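Vasanthi Ramasamy has been folding other people's laundry for seven years, and she will tell you, before you've even got your coat off, that she was terrible at it when she began. "My mother used to refold everything behind my back," she says, laughing. "I'd do a whole basket and feel so proud, and then I'd open the drawer and it was all different!"

She teaches a Monday evening class in Pendanine now, three hours with a long tea break in the middle, and people come for all sorts of reasons. Some have just moved out on their own. Some, like Narayanan Thampi, simply got tired of looking at the pile.

Her first rule is to let the basket be a mess. She doesn't sort, she doesn't untangle, she takes one thing out and puts it on a bare, pale table with plenty of space around it. "You want to see the edges," she says. "If I've got a patterned cloth underneath — well, I'm lost, I can't find the corner of anything." Dark and gray things she likes to do early on, while she's warming up, and they go in a stack at the far corner, out of the way of her elbows.

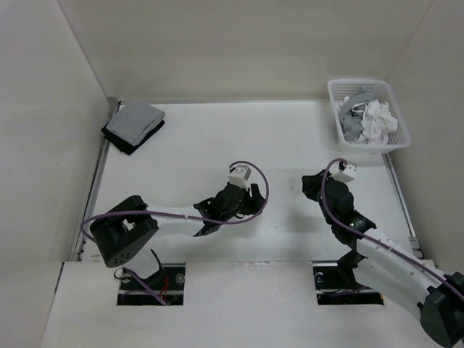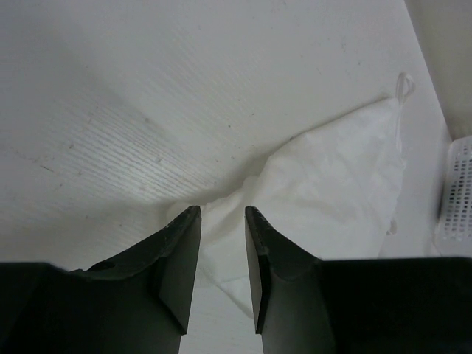 Thin white things are another matter, and on those Lavanya Mathew disagrees with her quite cheerfully. Life is too short to fold anything that soft, in Lavanya's opinion, and she has rolled hers for years and never once been sorry. Anything with loops or strings gets the same treatment, and the loose ends are tucked inside the roll.

Vasanthi has heard this before and doesn't mind it. "Rolling is fine, rolling is lovely for a suitcase," she says. "But smooth it first, please. Find one corner, then go along the edge with your flat hand, and take your time about it." She still does nearly 200 pieces in a good week, and she says the thin ones are the part she looks forward to.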